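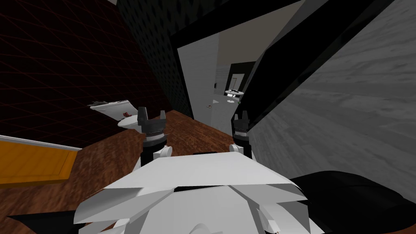 Simulated view over a white robot body, with the two arms pointing forward.

Skoltside Print Records

Data card and reading notes

Summary

Skoltside Print Records is a table of 550 screenprints and posters which were made for theaters, music festivals and small opera companies. Each row is one edition, and one edition means one design printed on one kind of paper or foil. If the same design was printed again on another paper, it has a second row, and the two rows are connected by the field design_id.

The records contain text only. There are no scans of the prints in this release, and I don't plan to add them, as the rights to the designs belong to many different owners.

Where the records come from

Most of the rows were copied by hand from the order books of the Ritchie workshop, a screenprint studio that closed its doors some time ago. The rest comes from the sale lists of Itow, a dealer in performance posters. When both sources describe the same edition, I kept the numbers of the workshop and put the text of the dealer in the field dealer_note. The workshop wrote down what was printed, while the dealer wrote down what was left to sell, so the two edition sizes often do not agree.

Files

prints.csv - the main table, one row for each edition
artists.csv - artist codes and the way each name is written on the print
venues.csv - theaters and festivals, with the town
changes.txt - what was corrected, and in which release

All 4 files are saved as UTF-8. The columns are separated by a semicolon, because many titles have a comma inside. 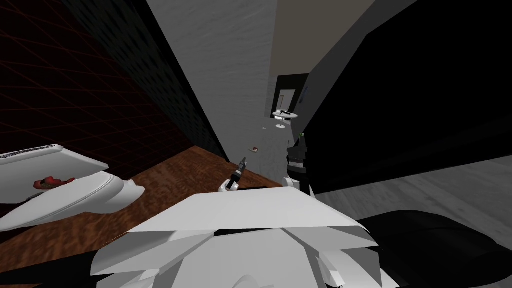 Fields in prints.csv

design_id: the same for all editions of one design
title: as it is printed, with the original spelling, also when the spelling is wrong
artist_code: please look it up in artists.csv
venue_code: please look it up in venues.csv
season: the season that the poster announces, which can be later than the year of printing
support: paper, board, foil or cloth
colors: number of screens used, not number of colors that the eye sees
edition_size: signed and numbered sheets only
proofs: artist's proofs and printer's proofs together
signed: pencil, ink, plate, none or unknown
dealer_note: free text, often empty

The field colors needs some care. A transparent ink over another ink gives a third color, but it is still two screens. The workshop counted varnish as a screen and I followed them. For foil prints they sometimes counted the white base and sometimes not. I could not find a rule, so please do not compare foil prints with paper prints on this field.

Empty cells and unknown values

An empty cell means that the source says nothing. The word unknown means that the source itself says it is not known. I ask you to keep this difference if you make your own version, because it was a lot of work to separate them again after the first release.

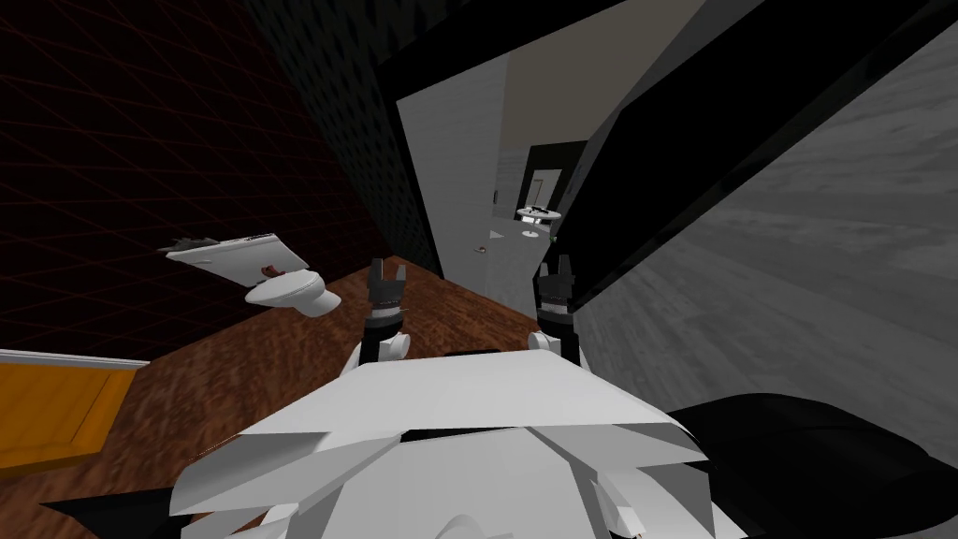
How to read the table

Any spreadsheet program can open it. If you use Flutirell, choose the import profile "semicolon, text first", otherwise the season field is changed into a date and you lose the second half of it. A season such as "winter to spring" must stay as text.

The edition numbers on single sheets are written with a slash in the sources. In dealer_note I left them like this. Some programs think it is a fraction or a date, so check this column after the import.

Known problems

Two venues changed their name, and the old and the new name have separate codes. In 8 rows the title is only a description made by the workshop, for example "large blue one for the lobby". These titles are in square brackets. The signatures were not checked against the sheets, I only repeat what the source says.

Foil editions are probably too few in the table. Foil scratches easily and the workshop threw away many sheets before numbering, and for some jobs the order book stops at the trial prints.
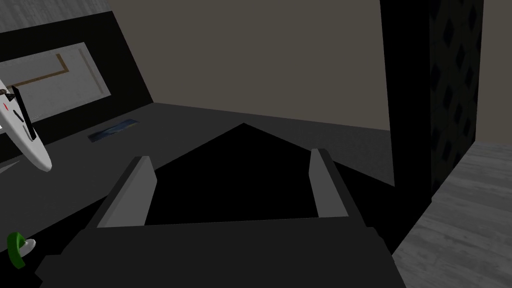
Please do not use the table for the pricing of a print. It has no prices, and the edition size alone says very little about the value. The condition of the sheet, the margins and the history of ownership are all missing.

Corrections

Corrections are welcome, best with the design_id and a short note on how you know it. A photo of the lower margin is helpful when the question is about numbering or a signature. I collect the corrections and publish them together in December. Release 2 is the current one.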